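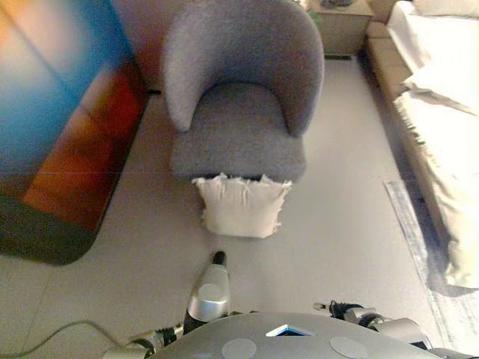

## Cushion always ends up in front of the gray armchair

**nazarenko_flat** wrote on 2021-04-16:

Hello all. I have a question about my reading corner. The armchair is the gray one with the high rounded back. The cushion is cream color with fringe, and now it stands against the front of the seat. I like it there, but my sister says a cushion has its place on the chair. What do you think?

**lunia34** wrote:

On the chair, please. The fringe already looks a bit ragged at the top, and a pale fabric near the floor becomes dirty very fast. I washed mine 14 times in one year.

**plernell** wrote:

I disagree with lunia34. The seat is wide, but with a cushion behind the back you sit too far forward. I have a similar shape at home and my knees complain. Leave the seat free - maybe buy a small basket for the cushion.

**nazarenko_flat** wrote:

Thank you both. The fringe was like this when I bought it, I think it is the style. My other worry is the floor. It is pale gray with fine speckles and I am afraid of marks from everything that stands on it, also from the black foot of the white thing. 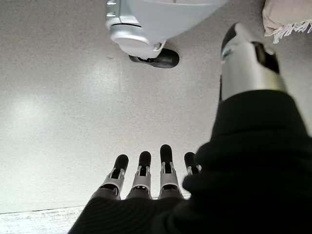 ## Replies about the floor

**lunia34** wrote:

Put felt pads under everything that does not roll. A pack costs 2 dollars in my town. For wheels felt is no use, it comes off in a week.

**plernell** wrote:

Speckled floor hides a lot, I would not worry so much. Wipe under the feet when you clean and that is enough.

**lunia34** wrote:

It hides dust, yes. Scratches you will see in the evening when the lamp is on.

**nazarenko_flat** wrote:

I will order the pads. The cushion stays down for now, and my sister can move it when she visits in August.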